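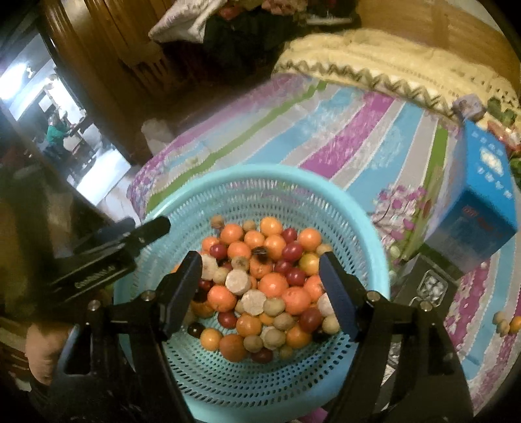 Kaisu Savolainen reckons you learn more from four slow goes than from twenty quick ones, and that most people close the fingers far too early. Fair. We've all done it.

Quick gallery, more words when I get time. Fruit basket task, done by hand with the held grippers, one each side. Idea is simple: person does the picking, the arm copies later. Or tries to. Settings are the same as Febuary, so old and new runs can be compared.

Notes on the first one: open fingers, both pads upright, come in from above. Small round brown ones are the pain. Tangerines easy by comparison. Rozália wants a pause before every close, so 6 runs got thrown out and redone. My fault mostly.

This next is the approach we want people to copy. One finger each side of the heap, then pick your fruit and narrow down. Don't dig. If it's buried leave it and come back. Pale chunks last, they're an awkward shape and Barnabás still hasn't decided wich bin they go in.
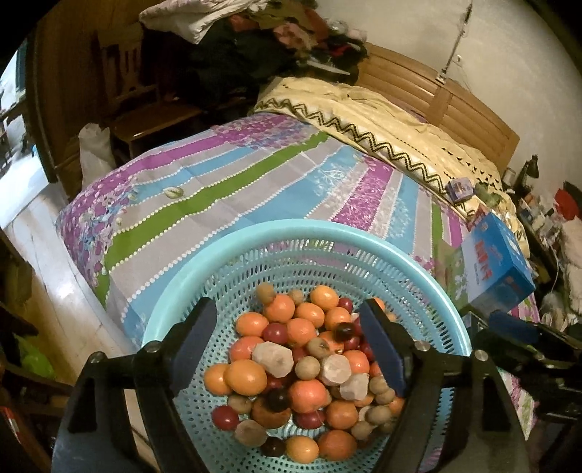
Still to do

Remote control version, same basket, same order. Raíssa has the handset. Run 456 needs relabelling, left and right swapped. Target is 3,000 before we train anything, long way off. Comments to Thitima please, not me, my inbox is a mess.

We use cookies to improve your visit. Accept all | Manage settings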